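Small gripper or big gripper? A month in the simulator

17 Jun 2021

So I promised back in April that I'd stop fiddling with the arm controller and do a proper gripper comparison, and then of course I fiddled with the arm controller for another few weeks. Sorry! It does at least mean the arms now go where I ask them to, most of the time.

For anyone new, all of this is happening in simulation. I can't afford to drop a real robot down a real flight of stairs, and my hallway is too narrow anyway. The two contenders are the Nerdale, a little dark grey clamp with two short fingers, and the Bredmont, which is bigger, black and has a ribbed collar round the base. I could have tested one and then the other, but I got impatient and put one on each arm – Nerdale on the left, Bredmont on the right – so every run gives me two lots of numbers.

I did 1,281 runs in the end, spread over evenings and one very long wet weekend. Most of them were boring things like picking up a block and putting it down again. The fun ones were in the house, where the robot has to get from room to room with its arms out in front and not clout anything. I've been watching a lot of those back from the head camera, and doorways are where you really notice the difference in size.

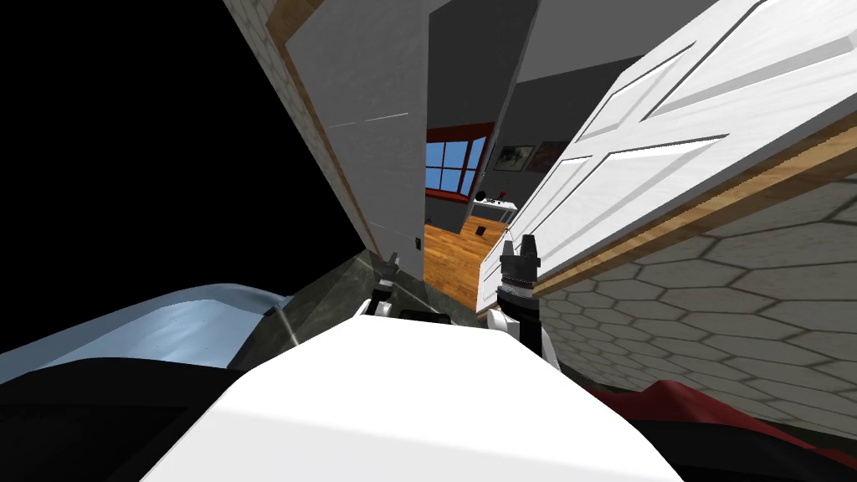 What I made of the Nerdale

I love it, which surprised me. It's so small that I can be quite sloppy about planning the left arm and still get away with it. The trouble is those stubby fingers. Anything fat or round slips out, and I logged 308 drops, nearly all of them mugs.

What I made of the Bredmont

Great grip, hardly ever lets go, and an absolute pain near a door frame. I had to widen the safety margin on that arm twice and it still makes me wince. It's slower to close as well, though some of that may be my settings (I pinched them from an old Warum project and never checked them properly).

Next job is swapping them over, Bredmont on the left, to see whether it's the gripper or just my right arm code that's rubbish. I've got a suspicion.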